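Der Satz über Vasstead

Also, ich muss euch das jetzt erzählen, solange ich es noch richtig beisammen habe. Es geht um Embla Kristiansen und diesen Preis und um das, was sie auf der Bühne gesagt hat, und ja, ich war dabei, ich saß in der sechsten Reihe neben einem Mann, der die ganze Zeit Pfefferminz lutschte.

Ich übersetze Embla seit 15 Jahren. Sechs Romane, ein Band Gedichte, den außer mir wohl kaum jemand zu Ende gelesen hat, und unzählige Mails, in denen sie mir erklärt, warum ein Komma dort stehen muss, wo im Deutschen nun einmal keines hingehört. Man kennt einen Menschen dann schon ziemlich gut, dachte ich. Als der Skorard-Preis an sie ging, rief sie mich nachts an und sagte nur: »Pack den dunklen Mantel ein, in Vasstead zieht es immer.« Mehr nicht!

In Vasstead sollten zwei Wochen später Wahlen sein. Ich schreibe »sollten«, obwohl sie natürlich stattgefunden haben. Die Plakate hingen schon überall, immer derselbe Bürgermeister, immer dasselbe Lächeln, an der Brücke gleich viermal hintereinander. Oldřich Halás regierte die Stadt da schon im 21. Jahr. Er hatte den Hafen ausbauen lassen und die Straßenbahn und zuletzt das Theater, in dem der Preis verliehen wurde, und wer etwas gegen ihn hatte, bekam keinen Strafzettel und keinen Besuch von der Polizei, der bekam bloß auf einmal keinen Mietvertrag mehr. So jedenfalls erzählte es mir die Frau im Hotel, ganz leise, während sie mir den Schlüssel gab.

Embla war an dem Abend unausstehlich. Sie wollte keinen Sekt, sie wollte ihre Brille, die Brille lag im Taxi, das Taxi war weg. Hiba Hakim vom Verlag lief dreimal die Treppe rauf und runter und telefonierte in vier Sprachen, und ich stand mit der Dankesrede da, 41 Zeilen, von mir ins Deutsche gebracht, von einer anderen Kollegin ins Englische, alles abgestimmt, alles harmlos. Es ging um ihre Großmutter und um das Lesen im Heuschober. Wirklich schöne Rede übrigens, ich war stolz auf den Heuschober.

Dann ging sie raus, ohne Brille. Sie hielt das Blatt erst nah vor die Nase, dann weit weg, dann faltete sie es zusammen. Und ich dachte noch – bitte nicht.

»Ich kann das nicht lesen«, sagte sie. »Dann sage ich eben etwas, das ich auswendig weiß. In dieser Stadt wird bald gewählt, und alle hier im Saal wissen schon, wie es ausgeht.«

Der Mann neben mir hörte auf zu lutschen.

Sie sprach vielleicht zwei Minuten. Dass sie hier geboren sei und dass ihr Bruder seine Stimme früher im geschlossenen Umschlag abgegeben habe und heute in einem Raum voller Kollegen die Hand heben müsse. Dass man sie bitte nicht mutig nennen solle, sie fliege morgen früh heim, mutig seien andere. Halás saß in der Loge und klatschte. Das habe ich nie vergessen, er klatschte als Erster, ganz ruhig, und da klatschten dann alle, und so war es auf einmal ein Applaus für ihn. Mir wurde richtig schlecht.

Beim Empfang redete man über das Wetter. Eine Dame lobte mir gegenüber ausführlich die Lachshäppchen. Ich fand Embla schließlich in der Garderobe, zwischen den Mänteln, auf einem umgedrehten Getränkekasten, die Schuhe hatte sie ausgezogen.

»War es schlimm?«, fragte sie.

»Der Heuschober hat gefehlt«, sagte ich.

Da lachte sie so laut, dass die Garderobenfrau um die Ecke schaute. Und diese Garderobenfrau, ich habe ihren Namen nie erfahren, gab ihr den Mantel, strich ihn an den Schultern glatt und steckte ihr etwas in die Tasche. Wir haben es erst am Flughafen gefunden. Es war ein Wahlzettel, ein echter, mit Stempel, schon angekreuzt – zwei Wochen vor der Wahl.

Embla hat ihn lange angesehen, diesmal ohne ihn weit weg zu halten. Dann hat sie ihn mir gegeben. »Übersetz das«, sagte sie und ging durch die Kontrolle.

Ich habe ihn noch. Er liegt in der Schublade unter den Gedichten, und im November, wenn sie kommt, will sie wissen, was ich damit gemacht habe.

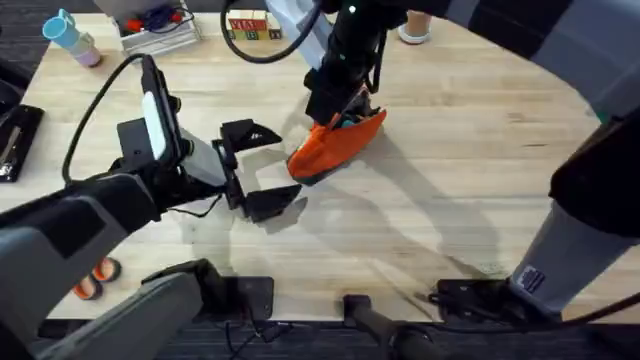 Huệ Tôn
Ich habe beim Lesen die ganze Zeit auf die Garderobenfrau gewartet, ohne zu wissen, dass es sie gibt. Dass Halás als Erster klatscht, finde ich schlimmer als jede Drohung. Aber warum gibt Embla den Zettel weiter, statt ihn selbst zu veröffentlichen? Sie hat doch den Preis und die Zeitungen, die Übersetzerin hat nur eine Schublade. Das würde ich gern in einer Fortsetzung lesen, von mir aus auch mit Heuschober.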